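Tipoki Forum > Perception and State Estimation > Questions

Visual-inertial odometry jumps sideways when the camera gets close to patterned fabric

Asked by Aníbal Cunha
Tags: vio, loop-closure, calibration, hand-held, fisheye

I'm recovering camera trajectories from hand-held gripper recordings so we can train a cloth policy on them. One wrist camera with a fisheye lens, IMU in the same housing, everything processed offline. The front end is the stock Tipoki one and the back end is the sliding window optimizer from the January release.

Most recordings come out fine. The ones that fail are nearly all in bedrooms, where the person picks clothing up off a bed. The track is smooth on the approach, then when the jaws close and the garment comes up, the pose slides to one side and sometimes snaps to a spot a few centimeters away. It looks like the size of the jump is close to the spacing of the pattern on the bedspread, but I haven't measured that carefully.

What I have tried:

Raising the feature cap from 1000 to 4000. Slower, and slightly worse.
Turning the RANSAC threshold down to 2 pixels. Track is lost more often.
Recalibrating the camera to IMU time offset. No real change.
Turning off loop closure. The snap goes away but the slide stays.

Relevant part of the config:

max_features: 4000
ransac_px: 2
static_mask: none
loop_closure: on
descriptor: binary
min_inlier_ratio: 0.3

Log from a bad run:

[warn] frame 2028: inlier ratio dropped to 0.31
[info] frame 2028: loop candidate accepted
[warn] pose correction exceeds soft limit

Is this a known problem with repeated patterns, or should I look at the IMU noise values? I copied those from the datasheet.

Comments on the question

dustley_user: What is your shutter type?
Aníbal Cunha: Global.
dustley_user: OK then not that.

Answer 1
by Brynhildur Østergaard (accepted)

You have two separate problems, and turning off loop closure only hid one of them.

The slide comes from your mask, or from not having one. static_mask is set to none. The gripper is fixed relative to the camera, so every feature on it says the camera is standing still. Plates with cutouts and bolt heads give strong corners, and the detector loves them. On top of that, once the jaws close, the garment travels with the hand. Now you have a second group of features, large and near the lens, that also says you're hardly moving. With a cap of 4000 you are mostly adding more of those. The background is left outvoted, and RANSAC does what it is supposed to do and picks the biggest group that agrees.

The snap comes from the pattern. Binary descriptors on a repeated print look almost the same from one tile to the next, and the loop closer will accept a match that is shifted by a whole tile. That would fit the jump size you noticed, so do measure it. If it lines up with the tile spacing along one of the pattern directions, you can stop looking at the IMU for that part.

What I would change, in this order:

1. Draw a static mask for the gripper. Open the jaws fully, grab a frame, paint it, then close them and paint that too. Use the union of both. Also mask out the black corners of the fisheye image, as the border between picture and black makes corners that never move.

2. Add a dynamic region that switches on when the jaws are closed. You don't need segmentation to start with. A fixed polygon from the jaws to the bottom of the image covers most of a hanging garment. If you log jaw width you can drive it from that. If you don't, Fekirley can estimate width from the finger pads.

3. Put max_features back to 1000 and turn on grid bucketing, so the far part of the room gets its share. Door frames, window edges and furniture edges are worth much more to you than fabric.

4. Loosen ransac_px again. Two pixels is too tight for a fisheye near the rim unless your calibration is very good out there.

5. Leave loop closure on, but require a geometric check against the IMU-predicted pose before a candidate is accepted.

I went through the same thing on our own bed recordings. The ones that hurt most had a checkered quilt under the garment and a back wall with hardly any texture. 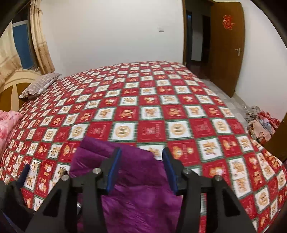
After the mask changes our rejected loop candidates went up a lot, and the trajectories stopped jumping. A few recordings still failed and we dropped them. All of those had the camera very low over the bed, so there was no room structure left to track. I don't know a software fix for that. We ask people to start each recording with a slow look around the room before reaching in, and that gives the map something to hold on to.

On IMU noise: datasheet values are usually too optimistic. Inflate them, but do it after the mask or you won't be able to tell which change did what.

Answer 2
by cusia_dev

Just use a learned matcher instead of binary descriptors. We switched in Cusia and it handles repeated texture fine. You need a GPU.

Comments on this answer

Brynhildur Østergaard: It helps with the snap. It won't help with the slide, the matches on the garment are correct matches. They're on a moving object.
cusia_dev: true, you still need the mask

Answer 3
by Aníbal Cunha

Posting my result for anyone who finds this later. I did steps 1, 3 and 4 first. The slide is gone on the approach and much smaller during the lift. The polygon from step 2 fixed most of the rest, though mine had to be wider for blankets.

The jumps did match the tile spacing. I haven't done the geometric check for loop closure yet, so for now it is off for bed recordings and on for everything else.

One thing that cost me an afternoon: the mask file has to be at the raw image resolution, before undistortion. Mine was at the rectified size and got ignored without a warning.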